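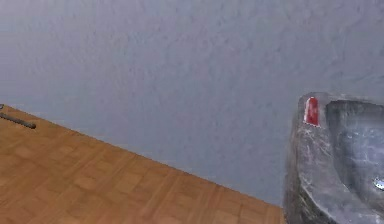 Render: Skadport test house, bathroom. Supplied by Gintarė Juška.

June, twenty to seven in the morning

Up early and at the desk before the others. The heating in the office is off for the summer and I had my coat on for the first hour. Kęstutis had left the headset on my chair with a note saying the left controller drifts. It does. I swapped it for the spare and wrote "drifts" on a bit of tape so it doesn't go back in the box with the good ones.

Dustpan again today. The task is written on the sheet as "fetch dustpan from bathroom, bring to kitchen, put down by the island", and that is all the robot is given in words. The rest it has to get from me driving it there and back by hand. Raimonds wants 1,000 good runs by the end of the month. When I went home last night we had 181 that passed the check, most of them Kęstutis's. He is quicker than I am, but he cuts the corners fine and Gintarė has to throw some of his out.

First run I went in too far to the right and ended up looking at the wall and the basin with the floor only in the corner of my view. I backed out and came in again. I kept the run, as Gintarė says a few with a correction in them are useful, so long as the correction is clean and I don't dither. I think I dithered slightly. She can decide.

The bathroom is narrow and that is the whole difficulty. In the kitchen you can swing the base round wherever you like. In here you have to come through the doorway straight, stop, and only then turn. If you start turning while you are still in the doorway the shoulder catches the frame and the run fails the check, even if nothing else goes wrong. I did this twice before eight. After that I made a rule of letting go of the stick altogether once I was through, taking one breath, and then turning. Slow, but it worked for the rest of the morning. 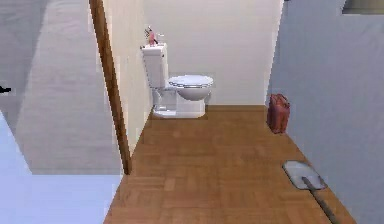 The other thing is the handle. The scoop end lies flat and there is very little to get hold of, so I go for the handle every time, a bit back from where it joins. Kęstutis takes it further along. He says it balances better. Rimantas told us both to pick one way and stick to it, and then an hour later told me variety was good, so I have carried on as I was. I wrote down what he said both times in case it comes up.

With the start positions moved about between runs I did get one where I had to come in close to the wall on the right, and I was worried about the red bag at the far end. It wasn't really in the way. I brushed nothing. The pink bottle on top of the toilet tank bothers me more than it should, given that nobody has asked me to go near it. I keep the arm low on that side all the same.

Aušra came in at nine with the results from last week's training. She had tried the robot on its own with the runs we had so far, and it goes to the bathroom, stops inside the door and waits. She thinks it has learnt my pause. It has no idea what the pause is for, so it stands there. I felt bad about that and asked whether I should stop doing it. She said to make it shorter and more even, and to be moving the arm a little during it, so there is something going on for the model to follow. I tried this for the next hour and it is harder than it sounds. My hands want to do one thing at a time.

She showed me one of the tries on her screen. It was odd to watch. The way it lines itself up with the doorway is mine, with the small wiggle to the left at the end that I hadn't known I did. Kęstutis laughed at it. Then she showed one of his, going through at full tilt.

Lunch at my desk, yoghurt (Danon) and the rest of the rye bread.

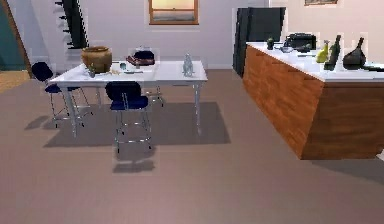

Sakance Workbook, issue 8, page 14

Afternoon was the kitchen end. I like it better there. You come in with plenty of floor ahead and the only things to think about are the table and its two stools. The stool in front of the table is the one to watch. From where the robot's head sits, you lose the foot of it quite early, so you have to remember it is there. I gave it a wide berth on every run, probably wider than needed, and Aušra will no doubt find the robot going the long way round for ever.

Putting the dustpan down is easy if you don't rush. Lower, wait for the handle to settle, open, lift straight up. If you pull back before you lift, the pan comes with you and slides. I lost a decent run that way just before three, with the whole bathroom part done nicely, and said something out loud that made Rimantas look round.

Gintarė went through the morning's lot while I was driving. She kept nearly all of mine, including the one with the correction. The longest came out at some 3,000 steps, and she asked me to try and bring that down. She also wants the start of each run trimmed, where I sit still and get my thumbs right. I said I would just start recording later.

Castellanos rang at four about the new controllers. They are stuck at the depot and will be another week. I told Raimonds, who said to carry on with the spare.

Eyes tired by five. Wrists all right. I put the headset on charge, left the task sheet out for Kęstutis with "short pause, keep arm moving" written at the top, and caught the early bus. Tomorrow the same again, with the bag moved nearer the door, which I'm not looking forward to.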